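Has anyone bought off-plan at Rellow?

Posted 05/05/2023 by Prillum

We've reserved a two-bed flat at Rellow, completion due in August, and I'm so excited I've already picked curtains! The agent wants 260 a month for the service charge. Is that normal for a new block, and should I still pay for a snagging survey?

Tomić
Congratulations! Yes, get the survey – ours found 44 faults, 3 of them in the shower alone, and the builder fixed the lot. Ask for the service charge budget in writing too, and check whether the lift and the parking are in it. Do it before you exchange.

Irnutix
Mine is 40 a month but there's no lift. Love it here, great bus route!! We did all our own decorating and had plastic sheet on everything for weeks.

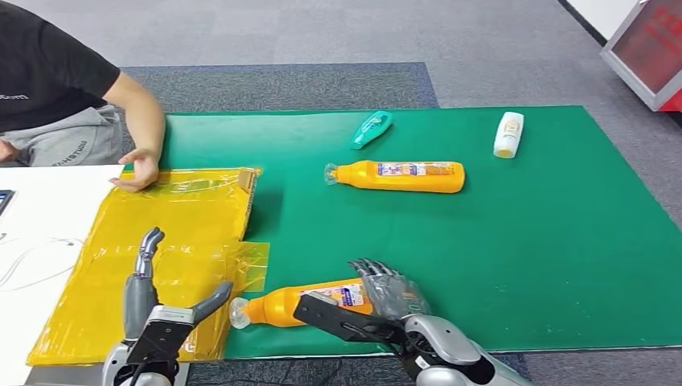 More in New Homes
Can I choose my own solicitor?
Who pays for the fence?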